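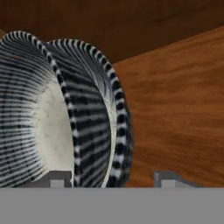
A striped bowl, dark and pale bands across it.

How to season a granite-colored budget, or: cooking dried beans without a plan

Dried beans cost little and ask only for an evening you weren't using. I buy the Jolletti ones, 300 grams a bag, and forget them until May.

Step 1. Rinse the beans and pick out the stones. There will be a stone. Cover with plenty of cold water and go to bed.
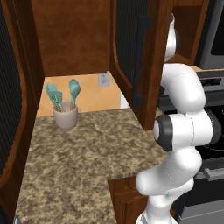
Step 2. Drain, cover with fresh water, and boil hard for 20 minutes. Skim the foam if it bothers you.

Step 3. Turn the heat down, add an onion and 2 bay leaves, and leave the pot alone. Stirring is mostly for your nerves.

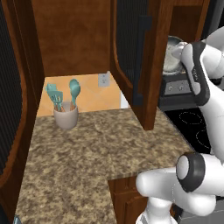
Start tasting after an hour. Old beans can take twice that, and mine are always old. Salt them once they're soft, then let them sit in their broth until dinner, whenever that turns out to be.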